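Paper Cups and the Compost Bin: Questions We Keep Getting

Last updated in May by Zulmira Meireles

We run the Drilton food scrap drop-off. Most of what lands in our inbox concerns cups, and most of it begins with "but the package says." So we'll start there.

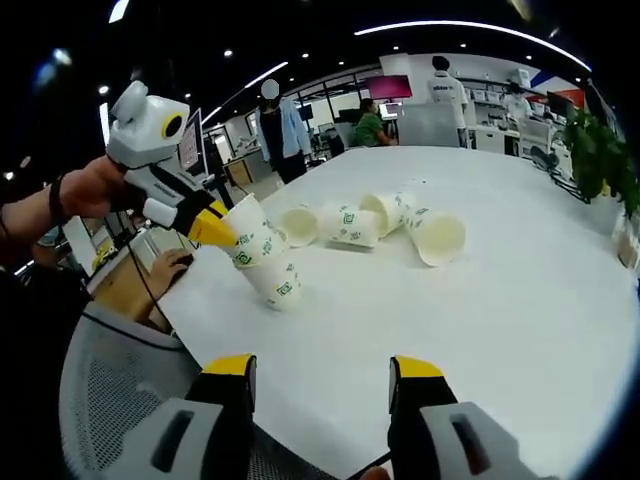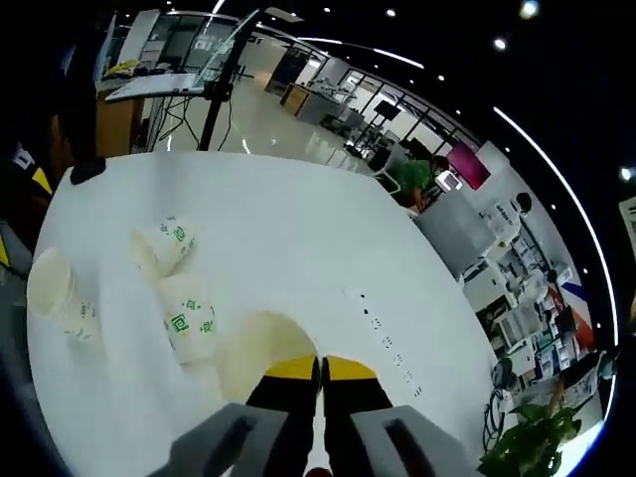 Paper cups on a white table.

The cup says compostable. Can I put it in my backyard pile?

Probably not with any success. "Compostable" on a package usually means a commercial site, where the heap is kept at 60 degrees Celsius or close to it for weeks. Your pile behind the garage doesn't do that. Look for the words "home compostable," and even then keep your hopes low.

Isn't it just paper?

Rarely. A cup that holds coffee needs a lining, and the lining is either ordinary plastic or a plant-based one. The plant-based kind is still a plastic. A green leaf printed on the side tells you what the marketing department likes.

Will Drilton take them?

Only cups with a certification mark we can read, emptied, no lids, no sleeves. We accept up to 20 per household per visit. Offices should write to Sebastian Nedelcu first – please don't just show up with bags.

How long do they take to break down?

In our own heap, certified cups were gone in 14 weeks. Some makers promise less. We'd like to see their heap.

Can they go in the paper recycling?

Ask your hauler, and ask for the answer in writing. Many mills don't want lined cups, and a cup that gets collected isn't the same as a cup that gets recycled.

My café charges extra for "green" cups. Worth it?

If the café sends them to a composting site, maybe. If they go in the sidewalk trash can, you paid for the printing. Ask where the bin goes.

What about switching to washable mugs?

Custódio Bastos did this at his lunch counter and used to buy 2,000 cups a month. He still keeps paper ones for takeout. Mugs need hot water and someone to wash them, so don't believe anyone who calls them free.

Do you sell a list of approved brands?

No. Linings change and lists go stale. Bring one cup in and we'll look at it.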